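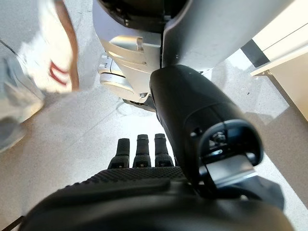 Kordale right hand on the Clenda arm: workshop gallery

Build by Malsha Mridha, in the shared workshop at Nukeck. Page started in May. The text covers mechanical work, wiring, and the current state of the controller. Arm geometry and base construction are on the Clenda page and are not repeated.

1. Hand over the floor, from the wrist camera

Fingers and thumb extended, floor beyond them, pale robot shell at the top. The thumb is much closer to the lens than the fingers and looks oversized. The silver-grey plate in the open thumb joint sits between two pivots, with the dark linkage below it.

Notes on the hand

The hand is a Kordale, bought used without its controller or cable set. The shells were in usable condition. Two finger tendons had stretched past the adjustment range and were replaced. The thumb was stripped to the linkage, cleaned, and reassembled with new fasteners and medium-strength threadlocker.

The thumb linkage is the part most sensitive to assembly order. Fit both pivots finger-tight, move the thumb by hand through its full range, then tighten at mid-travel. Tightening at either end of travel preloads the linkage and the motor current rises toward that end. I did it the wrong way first and spent two evenings looking for a wiring fault.

The shell screws are short and go into plastic. Turn them backward until the thread drops in, then forward. One hole was already stripped when the hand arrived. It was filled, drilled, and tapped again, and has held since.

Adjustment of the finger tendons is done at the base joints. Slack should be just taken up with the finger straight and the motor unpowered. More tension than that closes the finger slightly at rest and the zero position drifts as the line beds in. Expect to repeat the adjustment after the first few hours of use.

Notes on the wrist camera

The camera bracket was printed in four versions. The first placed the lens too far forward and the thumb filled most of the image when closed. The second flexed. The third cleared everything except the cable plug. The fourth is in use.

Exposure is fixed, with gain fixed at its lowest setting. Automatic exposure hunted whenever the black shell moved across a bright floor, and the tracker lost its reference each time. With fixed exposure, sunlit areas clip to white. The tracker does not use those areas, so this has been left alone. White balance is also fixed.

Focus was set on the fingertips with the hand open. The palm edge, close to the lens, is soft at that setting. Stopping down further cost too much light in the evening.

Lens calibration was done with a printed board taped to a sheet of glass. Paper on its own curls enough to matter. After any work on the bracket the calibration is checked against a saved set of board positions. If the error has grown, the whole procedure is repeated.

Notes on the wrist coupling

The adapter between arm and hand is a Tiongson coupling with a new bolt pattern machined on the hand side. The original pattern did not match and the holes overlapped the existing ones by half a diameter. The plate was turned over and drilled from the blank face.

Runout after assembly was higher than I wanted. Most of it came from a burr on the arm flange. With the burr stoned off, the remaining error is small enough to take out in the software offset.

All cables pass outside the coupling. Routing them through the center was tried and abandoned, as the bend radius at full wrist rotation was too tight for the camera cable. The present loop needs slack on the outside of the wrist and a tie at the forearm. Check the tie before each session. It works loose.

Notes on wiring and power

Hand and arm run from separate supplies with a common ground at the base. With one supply, a stalled finger pulled the rail down far enough to reset the arm controller. The emergency stop cuts both supplies through one contactor. The computer stays powered so that the log is written out.

The encoder wires were extended with shielded cable, shield grounded at the controller end only. Before that, one finger showed false counts whenever the thumb motor ran. Connectors are keyed and labeled on both halves. The labels are heat-shrink type, which survives cleaning with alcohol better than the tape type used earlier.

Notes on control

The position loop runs at 1,000 Hz on the joint controller. Camera frames are handled on the computer at a much lower rate and are not part of the joint loop. Grasp commands are sent as a target shape with a current limit per motor. When a motor reaches its limit it holds and reports contact.

Current limits were set by closing the hand on a foam block and raising each limit until the block stopped slipping. They are deliberately low. The hand will not hold anything heavy at these settings and is not intended to for now.

Homing is done one joint at a time, thumb last. If the thumb homes first it can meet a finger on the way in. The startup script refuses any other order.

Endurance run

The open and close cycle was run unattended-off, meaning someone at the bench with a hand on the stop the whole time. The run reached 1,256 cycles before I ended it to look at the tendons. Wear was visible on one line at the guide exit. The guide had a sharp edge from molding and was polished with a cotton thread and compound. The replacement line has been through 204 cycles with no visible fraying.

Motor temperature was read by the controller during the run. The thumb motor ran warmest. A pause of 10 seconds after each block of cycles was enough to level it off, and the pause is now part of the test script.

Open items

Camera cable: replace with a softer one of the same length. The present cable pushes back against the wrist when the room is cold.

Thumb: play at the pivot is acceptable but should be measured properly with an indicator. The current figure is from feel and is not worth publishing.

Bracket: reprint the fourth version in a stiffer material. Geometry stays the same, so the calibration should need only a check.

Software: the contact report sometimes arrives twice for one event. It has no effect on the grasp but clutters the log.

Drawings for the bracket and the modified Tiongson plate are in the workshop folder, under Clenda, wrist. The plate drawing shows the hand side only.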